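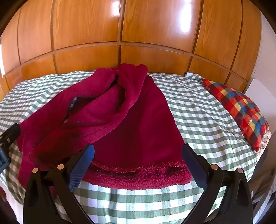

Figure 4. View from the tool camera, fingers open on either side of the crocheted border of a red fleece blanket.

4. Construction and Household Use of the Hand-Held Gripper

4.1 Scope of the build

This section covers the hand-held version of the Gukine gripper as it was made at the Berkside shared workshop and used on bedding in a furnished bedroom. The version mounted on an arm shares its finger design and is treated in Section 5. All work reported here was done with tools open to any member of the workshop. No part of the build called for a machine that had to be booked through an outside supplier, and the assembly instructions were written for a reader who has built small mechanisms before but has not worked with robots.

The design was fixed on 19 November 2023. Changes made after that date were limited to the routing of the camera cable and the order in which the pivots are fitted, and neither affects the motion of the fingers. Total build time for the first unit, including parts that were rejected and made again, was 40 hours. The second unit took less time, but its hours were not logged in the same way and are left out of the comparison in Section 6.

4.2 Finger linkage

Each finger is carried by an inner and an outer bar joined by short cross pieces. The arrangement keeps the pad at a nearly constant angle through the middle of the stroke and lets it tilt inward toward the end. An earlier layout with a single bar per finger was simpler to make, but the pad angle changed so much over the stroke that thin cloth tended to slide toward the tip as the fingers closed. The single-bar layout was dropped before any of the trials described below.

The pivots were the main source of trouble during assembly. If they are tightened fully, the linkage binds near the open position and the operator feels a step in the trigger. If they are left slack, the fingertips can pass each other by a small amount when closed on nothing. The procedure adopted was to tighten each pivot until the bar no longer falls under its own weight, back the fastener off slightly, and then cycle the trigger before moving to the next one. Builders should work from the palm outward. Working in the other direction hides binding at the inner pivots until the last stage, when most of the assembly has to be undone to reach them.

Fasteners from more than one source were used across the units, as is usual in a shared workshop where stock is drawn from common bins. Their finish varies from silver to a tan or coppery tone. No difference in wear was noted between finishes during the period of the study, although that period was short.

4.3 Pads

The contact surface on each finger is a replaceable pad, referred to in the build files as the Caron pad. It has a textured face and sits against a rigid backing, tapering toward the tip so that the finger can be slid beneath an edge or into a fold. Pads were treated as consumables. They were inspected for lint before each session, brushed when lint could be seen on the face, and exchanged when brushing no longer restored the texture.

Cloth places different demands on a pad than the boxes and jars used in Section 3. A rigid object gives way very little, so most of the closing force goes into the grip. A blanket compresses, and the fingers continue to travel after first contact. With fleece the operator may feel no clear change at the trigger between touching the cloth and holding it. Operators were therefore asked to watch the cloth and to make a short lift before any longer movement.

4.4 Camera placement

The camera is fixed to the body of the tool behind the fingers and moves with it. Both fingertips remain in view at every opening width. The wide-angle lens bends straight lines toward the margins, and this bending was left in the stored images. Correcting it at the time of recording was tried with the first unit but discarded, as the corrected view lost the outer part of the workspace and sometimes removed the second tool altogether.

In Figure 4, the effect is plain in the line of the wardrobe, which curves strongly across the top of the view. The bright reflection on the upper right wardrobe door is of a kind found in many of the bedroom recordings. Glossy furniture fronts were neither covered nor turned away from the light. Exposure was left on automatic, and strong reflections could draw the exposure down, so that dark pads lost contrast against dark folds. A fixed exposure would avoid this but would need to be set again in each room.

4.5 Bedding trials

Trials with bedding were carried out over 12 sessions, beginning in February. The items were a checked sheet, a fleece blanket with a crocheted border, and a pillow. They were chosen to give a mix of thin and thick cloth, with plain and finished edges. The sheet stayed on the bed throughout and was not itself a target, but it had to be left undisturbed while other items were handled.

The crocheted border deserves separate comment. It offers an edge that is easy to find by eye, and operators reached for it first in most attempts without being told to. It is also open enough in structure that a tapered fingertip can catch in it. The instructions were revised to ask that the fingers be brought to either side of the border and closed on the fleece just above it. Operators who had used the tool only on rigid objects needed some practice before this became routine. Several of them approached too steeply, pressing the tips into the mattress, which loads the outer pivots in a direction the linkage was not designed to carry.

A lower approach was found to be kinder to the mechanism. With the tool held nearly level, the lower pad slides along the sheet and passes under the blanket with little force. The cost is that the view from the tool camera becomes shallow, and the far side of the item may be hidden behind its own folds. Where two tools are in use, the other camera often supplies what is missing.

4.6 Working with two tools

Large items cannot be spread or folded with one hand, and the second unit was built for this reason. The two grippers are alike in linkage and pads. Each carries its own camera and records on its own, and the recordings are aligned afterward using the Parska timing script, which was written for the project and is released with the build files. No link between the tools is needed during use.

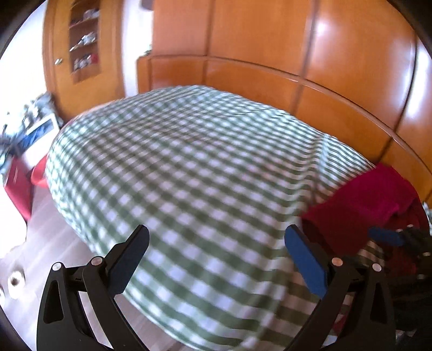
Figure 5. Open fingers over the checked sheet, with a second gripper at right extending across the red cloth.

Figure 5 illustrates a common property of the paired recordings: the other tool enters from the side, is blurred, and is only partly visible. Its blue pad is nonetheless easy to pick out against the red cloth. Pad color was not selected with this in mind. It proved useful in review, where a pad that stands apart from the fabric lets a reader of the recording judge the position of the tool even when the body is lost in shadow. Under uneven light the same pads can appear anywhere from dark navy to a brighter blue, and any automatic method that depends on color would need to allow for that range.

Collisions between the tools were light and did no damage. They took place mainly when both operators' hands were drawn toward the same fold. Training was changed so that one tool is assigned to hold and the other to move, with the roles exchanged only after both have been withdrawn from the cloth. This slows the work to some degree. It also makes the recordings easier to divide into steps, and the step labels used in Section 6 follow the exchange of roles directly.

The room was kept in ordinary household order, and objects on the floor and on nearby shelves were left where they stood. These objects had no part in the task. They do appear in the recordings, and the labels for the bedding trials are limited to the item being handled and to the state of the fingers.

4.7 Maintenance during the study

After each session the pivots were checked by hand and any slack was taken up by the method given in Section 4.2. Lint collected around the inner pivots faster than at the pads, and fleece was by far the worst source. A dry brush was sufficient. Oil was tried once on the first unit and is not advised for use with cloth, as it held the lint in place and left marks on a test rag. The cable tie at the rear of the camera mount should be replaced whenever the camera is removed, and the spare ties are listed with the other small parts in Appendix B.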